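Waiting for the 14: a study of one bus stop in Tremville

Project report, second year, Human Geography
Jonalyn Tiongson

1. Why a bus stop

The module handbook asked for "a small public place, closely observed". My first choice was the covered market, which four other people had already taken. My second was the canal, which smelled. I ended up with the stop outside the old Bremetti shoe shop on Pangilinan Street, served by the number 14 and, in theory, by the 22.

The question I set myself was simple enough to fit on the form: how do people behave when they do not know how long they will have to wait? My supervisor wrote "good, but narrow" beside it, then crossed out "good, but".

2. Method

I observed the stop over two weeks in June, for a total of 30 hours. I sat on the low wall opposite, where I could see the shelter, the timetable and anybody trying to read the timetable. I noted when each person arrived, where they stood, what they did with their hands and when they left, whether by bus or in disgust. I recorded 400 people in all. I had planned to record 500, but it rained.

I also left a short questionnaire at the Trullari café next door. It asked how long people thought they usually waited, and what they did in the meantime. Response was modest. One form came back with a shopping list on it, which I have left out of the analysis, although it was the most carefully completed of the lot.

3. What people do

The timetable says a 14 comes every 12 minutes. By my notebook the average gap was 19, with one heroic gap of 47 on a Friday afternoon. After that one, three buses came together, and most of the queue took the first and stood up all the way.

Waiting turned out to have stages. In the first few minutes people look up the road. They then read the timetable, including the notes about bank holidays. After that they get out a phone, put it away and look up the road again. Somewhere past the quarter hour the British rule about not speaking to strangers is suspended and somebody says "typical". I heard "typical" more than any other word in the study.

Almost no one sat down. The bench in the shelter slopes forward, presumably to stop people sleeping on it, and does this so well that it also stops them sitting. Regular users leaned on the shop windowsill instead, which is the right height and free of charge.

Hands deserved more of my attention than I gave them at first. People who expected a bus soon kept their fare or card ready. People who had lost hope put it back in a pocket or bag. By the second week I could guess fairly well how long somebody had been there from this alone, and I began to think of it as the main finding.

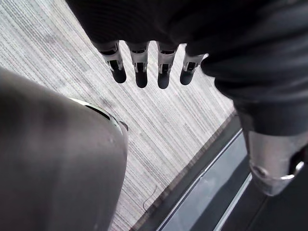 Jonalyn, I'd be careful with the hands. I've used that stop for years and I keep my card out from start to finish, because the drivers pull off if you're slow. It doesn't mean I'm hopeful. You should have asked us.

That comment was pinned to my draft when it went up on the board in the Trullari café, and it is fair. I went back and asked eleven people why they had their card out or away. Five gave the reason I had assumed. Three said much the same as the comment. Two had cold fingers, in June, and one wanted to know if I was from the council. I have therefore moved the card from "main finding" to "possible sign".

4. What people think they do

The questionnaires asked for a usual waiting time. The average answer was 26 minutes, a good deal longer than the gaps I measured, and of course nobody arrives exactly as a bus leaves, whatever they believe. People seem to remember the bad waits and file the rest under nothing. I found myself doing the same. I still talk about the 47 minutes, and I wasn't even catching it.

5. Limits

It was one stop, in one month, in daylight. I was visible on my wall for most of it and by the end several people nodded to me, so their behaviour may have been affected. Mine certainly was. I also cannot report on users of the 22, as I never saw one, or the bus either.

6. Word count

3,835, including appendices. Appendix A is the observation sheet. Appendix B is the questionnaire. Appendix C, the map, is at the wrong scale and will be replaced before the bound copy goes in.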